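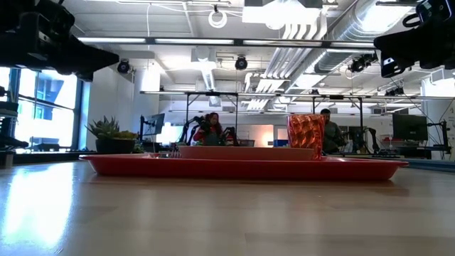

4.2 How residents used the shared tables

We turn now to the dining rooms, which is where our hosts at Hollis and Zurnlow told us, quite rightly as we came to feel, that we would learn the most. Across the two homes, 84 residents agreed to keep a meal diary through August, and 80 of them handed in a diary we could use. We are very grateful for the care they took, and for the many small notes in the margins – some of these taught us more than the printed questions did.

Most people who ate at a shared table stayed longer after the meal than those who were served in their rooms, and they were more likely to write down something that had been said to them. The pattern was stronger at Zurnlow, where the tables seat six, than at Hollis, where they seat five and stand closer to the kitchen door. Noise came up again and again in the Hollis diaries, especially at lunch.

Tableware mattered more than we had expected when we drew up the Prernent meal diary. Several residents with weaker eyesight wrote that a strong color against a plain table helped them find their things without asking, and a red tray on light wood, of the kind shown in Figure 5, was a favorite in both homes. Others found bright trays childish and said so plainly. We have kept both views in the tables that follow.

Figure 5. Red tray on a light wooden tabletop, with a shallow red-orange dish and an orange faceted cup.

We should add a word of caution about appetite. Residents who chose the shared tables may well have been the better eaters to begin with, and the diaries cannot settle that question. The earlier Ganau study, which assigned seats by room number, found a smaller difference in time spent at the table, and we return to it in Section 6.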